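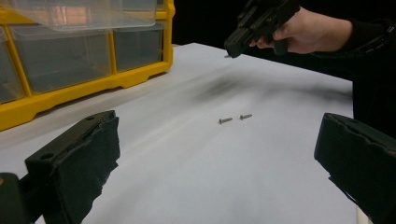
Sorting leftover screws into a small drawer organizer

Posted by Agnes Isaksson
September 2, 2023

I have a coffee can of leftover screws from flat-pack furniture and old repairs, and I bought a small organizer with clear drawers to put them in. Most of them look nearly alike to me: short, silver-gray, rounded head. Do I sort by length, by thread or by what they came from? I don't own a thread gauge. The organizer has far fewer drawers than I have kinds of screw.

Trygve Kvam

Thread first, then length. Two screws can look the same lying side by side and still not fit the same hole. If you have a nut you know the size of, try it on each one. Wood screws won't take a nut at all, so they get their own drawer right away.

Don't try to do the whole can in one go. Tip out a small handful on something white and flat so you can see them, put those away, then tip out more. Pull the drawer only partway while you're filling it. The little ones come right out of the case if you tug, and then you're picking screws up off the floor. 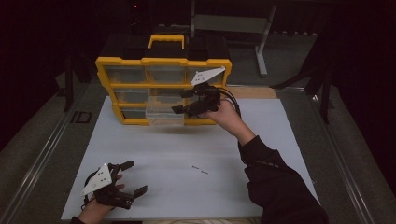

I keep the kinds I use most in the middle row and the odd ones at the bottom. Label the front with masking tape, even if the drawers are clear. From a few feet away every short screw looks the same -- I went two years without labels and opened the wrong drawer most of the time.

For the furniture ones, put each set in a small bag with the name of the piece on it and give all the bags one drawer.

Murdo Carnegie

I just throw out anything there's only one of. Works for me.

Štěpánka Šimko

What Trygve said, but I'd cut a piece of cardboard to divide a drawer when you run out of room. Also check that the drawers have a stop at the back before you carry it by the handle. My old one didn't, and it was 85 screws on the garage floor.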